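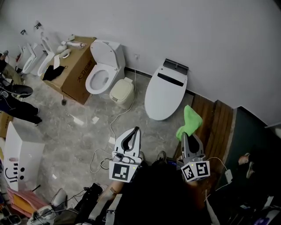

Two hand-held grippers at work near a row of toilets. The one on the right is holding a bright green cloth.

How Do You Teach a Robot to Wipe?

By Carolina Salgado

Have you ever been asked to clean the bathroom? Then you already know something that a robot has to be taught from scratch. You know how to pick up a cloth without dropping it, and how to fold it over when one side gets dirty, and how hard to press. You probably don't remember learning any of it! You watched a grown-up, you had a few tries of your own (maybe with a lot of water on the floor), and after a while your hands simply knew.

A robot's hands don't know anything at first. So in our shared workshop in Mukstead we have been building tools that let a person show a robot what to do, and I'd like to tell you how they work, because I think they are some of the nicest things we have ever made on our big messy bench.

A hand you can hold

The tool is called a gripper. Look at the two in the picture and you'll see that each has fingers with black pads on the inside. Many robots have a gripper at the end of the arm, where you have a hand. Ours are the kind you carry. You hold one in each fist and squeeze, and the fingers close. Let go, and a spring opens them again.

Why not just use your own fingers? Well, your hand is much too clever. It has a thumb and four fingers that bend in all sorts of ways, and if you showed a robot how you tie your shoes, the poor thing would have no idea how to copy you. But if you do the job with a gripper, you can only make the moves that a gripper can make, and those are moves a robot has some hope of copying.

What are the funny cubes for?

Each gripper in the picture carries a white cube with black patterns on it. The patterns are called markers, and they are a little like the square codes you see on tickets and posters. A camera can spot a marker very quickly, and a computer can work out from its size and its tilt where it is and which way it is turned. With markers on several sides of a cube, there is usually one facing the camera, even when you twist your wrist.

We print our markers on plain paper and glue them on. Heidrun Hauser, who looks after our printer, would like me to add that the paper must be perfectly flat. She's right. Our first cube had a bubble under one corner, and the computer thought the gripper was wobbling about like a fish.

Building one

We called our first gripper Trakov and our second one Plattner, and I'm afraid Trakov was not very good. The spring was so stiff that your hand ached before you had wiped anything at all. Plattner had a softer spring and better pads, and it could pick up a wash cloth from a flat table, which is harder than it sounds. Try it yourself with a pair of kitchen tongs! Lay a cloth out flat and see if you can pinch it up in the middle. Then try with the cloth bunched up.

The newest pair is called Kavier. It took 17 printed parts to make each one, plus a handful of screws that we kept losing under the bench, and we finished the second one on a Friday evening in May while the pizza went cold.

Again, please

Showing a robot something once isn't enough. Think of how many times you wrote the letter S before it stopped coming out backward. A robot needs to see a job done many, many times, and a little differently each time: with the cloth on the left, with the cloth on the right, with the lid up, with the lid down, in a bright room and in a dim one.

Each try is saved in the computer, along with where the grippers went and when they opened and closed. We have 648 tries saved for wiping so far, and Heidrun has written 3,000 on the whiteboard as the number she wants us to reach. I have asked her whether she means this year. She just smiled and handed me a cloth.

After that, the computer looks for what the tries have in common. It can't think "this bowl is dirty" the way you can. It learns that when things look a certain way, the gripper should move a certain way next. If it meets something very different from anything in its tries, it may get muddled, and then we go back and show it some more.

Something to try at home

You need a pair of kitchen tongs, a dry cloth and a friend. Your friend is the robot and closes their eyes. You are the teacher, and you may only say "left," "right," "forward," "back," "open" and "close." See whether your robot can pick up the cloth and wipe one small patch of the table. My nephew is 9 and he got his robot (that was me) to wipe the butter dish.

Swap places afterward, so that everybody gets a turn at being the robot.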